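Sealing a concrete driveway – worth it or not?

fturcotte_c
Joined the forum in April. We have a plain concrete driveway and got a quote of 900 for cleaning and sealing from a local outfit called Doucette. My husband Gaétan thinks it's a waste of money. No winter salt where we are. Does anyone here seal theirs, and how often?
Colleen

amritf
I did mine myself with Bultix, the water-based one. Two coats, let the first one dry overnight. Most of the work was the washing beforehand. 900 seems high unless they are fixing cracks too.

ranisora_h
I would skip it. Ours is 12 years old, never sealed, and the only damage is where a root lifted one corner. Sealer does nothing for that.

amritf
It does help with stains though. Oil wipes off mine. Before, it soaked straight in.

ranisora_h
Cat litter and dish soap got our oil out. And the neighbor's sealed one is slick when it rains. Her mother slipped on it.

amritf
Then they used a glossy one and left out the grit. You can buy a bag of grit and mix it in.

fdhillon
Both of you have a point. What matters more to me is the joints. If the filler has dried out, water gets under the slab, and no surface sealer will stop that. Scrape them out, push in backer rod and use a self-leveling filler. Colleen, do you have trees close by? Leaf stains are the other thing to think about.

fturcotte_c
Yes, there's shade over a good part of it for much of the day.
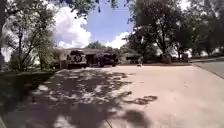
The quote doesn't mention the joints at all, so I'll call and ask. Gaétan says he can do those himself in a morning. He also said that about the gutters.

fdhillon
Ask which product they use as well. If it's a film type, you'll be redoing it in 3 years or so. A penetrating one lasts longer and doesn't change the color.

ranisora_h
Still say keep the 900 and rent a pressure washer.

amritf
Go easy with the washer if you do – a narrow tip held too close will leave lines.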